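4. Descaling your Clovberg kettle

The kettle will tell you when it needs descaling by blinking the orange light 4 times after each boil. It will go on doing this until you give in. If your water is hard, give in early.

You will need: one packet of Wandix descaling powder (or plain white vinegar, if you don't mind the smell), a soft cloth, and a free evening. The kettle is out of action for 30 minutes, and someone will want tea.

1. Unplug the kettle and let it cool. Cool means you can rest your hand on it without making a face.

2. Clear a flat surface and cover it with paper. Descaler marks stone and varnish, and it does not come out.
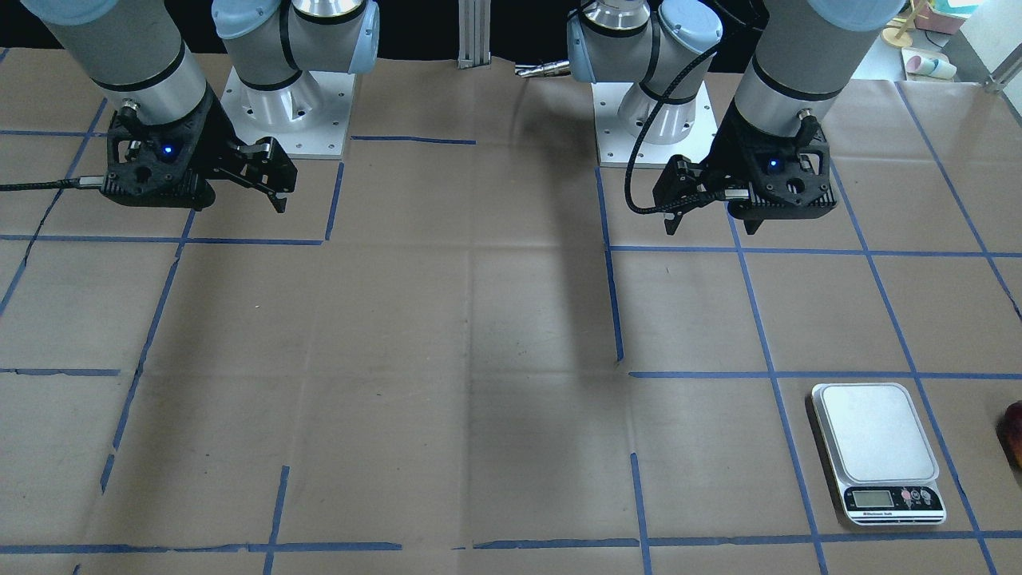
3. Fill the kettle to the middle line with cold water and add the powder. Put the powder in second. The other way around it foams, as Nasrin Vahidi of our test kitchen can confirm.

4. Put the kettle back on its base, plug it in, and bring it to a boil once. Switch it off at the wall.

5. Wait the full 30 minutes. Lifting the lid to check on progress is allowed but achieves nothing.

CAUTION: Do not drink the contents. Do not leave the kettle where a helpful guest could pour from it. A note taped to the handle works well -- write it large.

6. Empty the kettle into the sink and wipe the inside with the cloth. No steel wool, please.
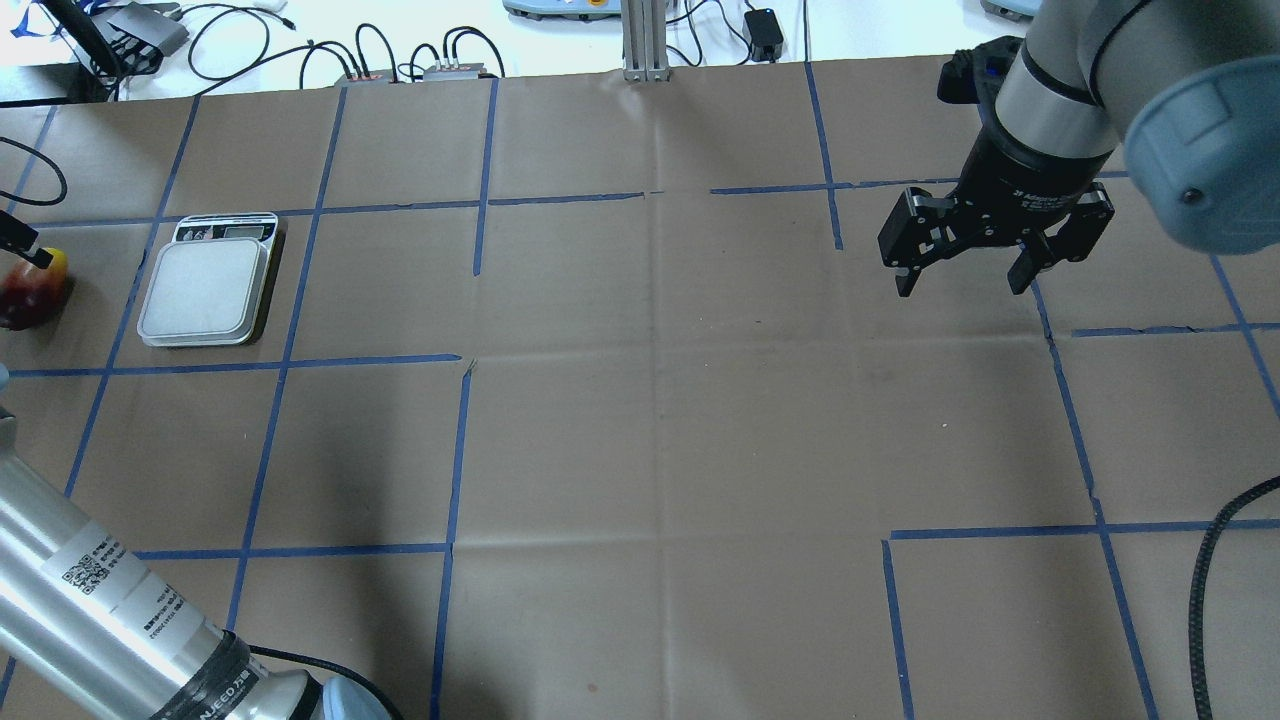
7. Refill with fresh water, boil, and throw it out. Do this twice. If you used vinegar, do it until your coffee stops tasting like salad.

8. Hold the power button down until the orange light goes off.

NOTE: If the light is still blinking after step 8, the scale has probably reached the sensor. Repeat from step 3 with a fresh packet. If that fails too, see section 7, "Returning your kettle," and keep the lid -- we need that back as well.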